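Grirnadel Library Names Poetry Winners

GRIRNADEL, 2020-04-25 – The Grirnadel Public Library has chosen the winners of its spring poetry contest for local writers. Judges read 390 poems sent in by 70 people, all of them residents of the town or nearby Godalgate.

First place and a $400 prize went to Kazimiera Tokarz for "Calen," a long poem set on her grandparents' dairy farm. Renji Hosoda took second place with "Sun, Second Shift." Barış Çetinkaya received an honorable mention.

"Kazimiera's poem was the one we kept reading out loud to each other," said Fadime Güneş, head of adult programs.

The winning poems will be printed in a booklet, free at the front desk while copies last. Writers who entered may ask for the judges' comments by email through the end of April.

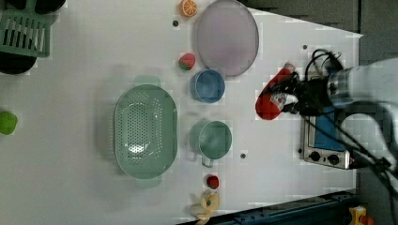

Media Contact

Lamai Chantharasri, Grirnadel Public Library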